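Workshop tips: recording examples at the bench
Posted by Lorna McIver, November 2018

Most of the tips on this page are about glue and shelving, but since the Tudameo training set passed 1000 recordings I get more mail about that than anything else. A few habits that save time:

Use a plain table. Strong grain is fine as long as it stays the same for the whole batch.

Stick to things you can replace. Blocks, a plate and a glue stick from the drawer will keep you going for weeks.

Change one thing between recordings – move the plate, turn a block, add an item the arms are meant to leave alone. Write the change down before you start.

Practice each task 4 times before you save anything. Heather Gillies at the Cullness shop skipped this in July and threw out 34 recordings.

Setting the red block on the blue plate is a good first task for two arms.

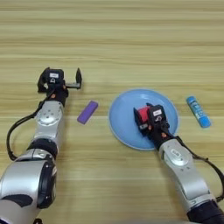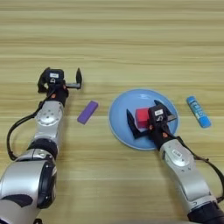
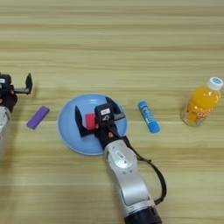 Should I delete the recordings where the block gets dropped?

Keep them, but put them in a separate folder and mark them as failed. You may want them later for teaching the system to recover, and they should stay out of the main set until then.

Wipe the plate at the start of each batch. Dust and fingerprints build up on it, and old marks can give away where the block usually goes.

Name files by task and number, like plate-3482, and leave your own name out of it. Back up before lunch and again before you lock up – the Gourlay drive is fine for this, the Dulleck one is full.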